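Tatley footbridge - who do we write to about the closure and the diversion?

Posted in Roads, Paths and Transport

Hi all. Hoping someone knows how this works. The footbridge over the river at Tatley, the one from the end of Mill Lane to the station side, has had a closure notice on it since March and now there's a second notice cable tied over the first saying the order is extended. No end date that I can find. The diversion is up to the road bridge and back down, which adds 20 minutes to my walk each way and there's no pavement on the last bit.

I rang the council twice. First person said it was the county. County said it was with the contractor, Loken, and to ring them. Loken's line goes to a voicemail that's full.

What I want to know is

who actually owns the bridge, town or county or the railway
can they keep extending a closure like that or is there a limit
is there any way to get a proper look at the replacement plans, someone at the bus stop said it's going out to tender but I can't find anything online
is it worth objecting or is it too late

Not looking to have a go at anyone, just want a date. Thanks in advance.

mill_lane_walker

Posted by Avinen

Right, did a lot of this two years ago with the other bridge so will try and be quick, on my break.

Ownership - it's the county's. Town council only look after the bench and the bin at the Mill Lane end. Railway have nothing to do with it, their land stops at the fence. So ignore anyone who sends you to the railway, that happened to me and I lost weeks.

Extending - yes they can. The first order is temporary and after that they have to ask for an extension, which they've obviously done. It should say on the notice how long it runs and who granted it. If the new notice has no end date on it ask for a copy of the order itself, quote the reference in the top corner. On mine it was 744 something. They have to send it you. Email not phone, otherwise theres no record.

Plans - there are drawings. They're in the library at the moment, upstairs, ask at the desk because they're not out on display. Bednárik drew them up, I think just the outline stage, and the tender is for someone to do the detailed design and then build it. Two options, one with a ramp at both ends and one with steps on the station side. Guess which is cheaper.
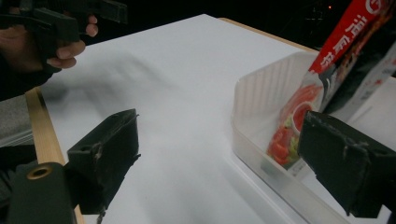
Objecting is the wrong word at this stage, what you want is to comment on the options, and that's open until the tender goes out. Get the form from the library when you go up, they don't put it on the website for some reason. Do it properly, sit down at a table, flat white one like mine in the photo is ideal, and copy the wording off the notice exactly, because they threw out a comment last time for naming the wrong path. Put your postcode on. Say how often you use the bridge and what for. If you push a buggy or know someone in a chair say so, that's the stuff that got counted for the other bridge. Don't bother with a petition, forty names on one sheet went down as one reply.

Also the county transport meeting is on Thursday evening, doors 7, you can ask something from the floor if you send it in by noon the day before. Keep it to one question. They cut you off otherwise.

Posted by riverside_pete

it'll never get built. they said the same when I was at school. just drive

Posted by tatley_commuter_2

Mostly agree with Avinen but a couple of things.

The drawings aren't upstairs any more, they moved them down to the local history room when the heating went. Same form though. And the room shuts at lunch so go in the morning.

Loken aren't the people to ask about dates, they only put the barriers up and do the weekly check. They won't tell you anything even if you do get through. The county's bridges team is separate from the highways line, ask the switchboard for structures and say you want the last inspection report. I got mine by email after a fortnight. Short version, it's the bearings on the station side plus one of the handrail posts, so it isn't going to reopen as it is, they'll go straight to replacing it. Which is why the order keeps rolling over.

On the missing pavement, report that seperately as a problem with the diversion route. It goes to a different team and they're quicker. They put a temporary path down at the allotments after only a few of us wrote in.

No idea on a finish date. The tender has to go out, then bids come back, then it goes to the county again to be agreed. I'd plan on using the road bridge through next winter. If you go Thursday could you post what they say, I'm on lates and can't make it.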